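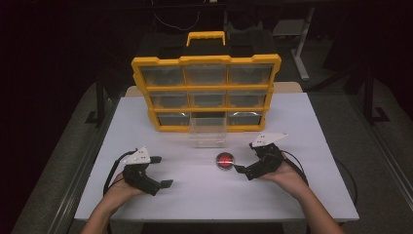

2.3 Removing and refitting a drawer

The Trasgate organizer has 9 drawers. Take out one at a time.

1. Set the organizer on a flat table with the drawer fronts facing you.
2. Hold the frame with one hand. Put a fingertip in the drawer pull and slide the drawer straight out.
3. Place the drawer on the table in front of its slot.
4. Fill or empty the drawer. Do not load more than 300 g.
5. Line up the drawer with the slot and push until it stops.

Note: All drawers are the same size and fit any slot.

Caution: Close every drawer before lifting the organizer by its handle.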